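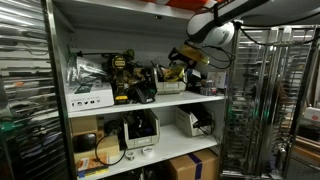
Section 4: Setting up your disc shelf in Prinon

Prinon keeps a record of every disc, box set and limited edition you own, and it works best when each one has a shelf location. A location can be any storage you already use. A white metal shelving unit with a middle shelf, a lower shelf and bins or boxes on the lower one can be entered as a single unit with two levels, and the bins can be given their own labels later. Name the unit before you name its levels.

1. Open the Library menu and choose Locations.
2. Select Add Unit and type a name. Names can be up to 136 characters long.
3. Enter the number of levels, counting from the top.
4. Select Save. The unit appears in the list on the left.

Note: A free account holds 500 titles. Box sets count as one title unless you split them (see Splitting a Box Set).

Adding an anime series

1. Select Add Title and enter the barcode number from the back of the case.
2. If more than one edition is listed, pick the one that matches your region code. Region 2 discs are marked with a globe symbol.
3. Check the audio and subtitle languages against the case. Correct them if needed.
4. Choose the unit and level, then select Save.

Caution: Deleting a unit also clears the location from every title stored in it. The titles stay in your library, but the locations cannot be brought back. Export a backup first.

Importing from a spreadsheet

Save the file as CSV with the title in the first column. Files of more than 200 rows are read in batches, so leave the window open until the Done message shows. Rows with no title are skipped and listed in the import log.

Text by Mercedes Escobar. Screens checked by Nam-gil Geum. Last revised May 5, 2023.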